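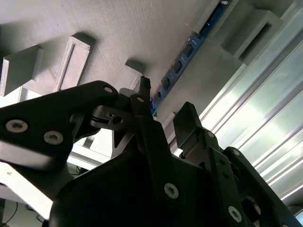
Superficie gris de líneas finas en diagonal, con resaltes rectangulares.

Cómo limpiar una superficie gris con textura y resaltes

Las superficies con un rayado fino retienen el polvo mucho más que las lisas, y si además llevan piezas en relieve, la suciedad se queda en el ángulo donde el resalte se une a la base. El método vale para plástico y para metal pintado. No lo use en madera sin barnizar ni en paneles con conexiones eléctricas a la vista.

Material

Un pincel plano de cerda blanda
Dos paños de microfibra, uno para lavar y otro para secar
Un cepillo de dientes viejo
Bastoncillos de algodón
900 ml de agua templada
Jabón neutro (yo uso el Naltley sin perfume, pero sirve cualquiera)

Paso 1. Quitar el polvo en seco
Pase el pincel siguiendo la dirección de las líneas. Si lo pasa cruzado, el polvo se mete en el rayado y luego cuesta más sacarlo. En los resaltes, empiece por las caras laterales y termine por los bordes. Si la superficie queda por encima de su cabeza, póngase gafas.

Paso 2. Preparar el agua
Ponga una cucharadita de jabón en el agua y remueva sin hacer mucha espuma. Separe 300 ml en otro recipiente para los rincones y cámbielos en cuanto se enturbien.

Paso 3. Lavar la base
Moje el paño y escúrralo bien – no debe gotear. Trabaje por franjas, otra vez en el sentido de las líneas, y aclare el paño al acabar cada una.

Paso 4. Los rincones
Con el cepillo de dientes apenas húmedo, repase el contorno de cada resalte. Donde no entre el cepillo, use un bastoncillo. La grasa vieja suele necesitar dos pasadas; deje actuar el jabón tres minutos entre una y otra.

Paso 5. Aclarar y secar
Repita la pasada con agua limpia y seque enseguida con el segundo paño. En un acabado gris mate, las gotas dejan cercos que se ven mucho con luz lateral.

Manchas que no salen

Para restos de adhesivo, pruebe con alcohol isopropílico en una esquina poco visible y espere a que se evapore. Si el color no cambia, siga con el resto. El quitamanchas Stastis también funciona, aunque deja algo de brillo y hay que aclararlo dos veces. Evite los estropajos y la crema abrasiva – borran el rayado y el daño no se arregla.

Actualizado el 5/1/19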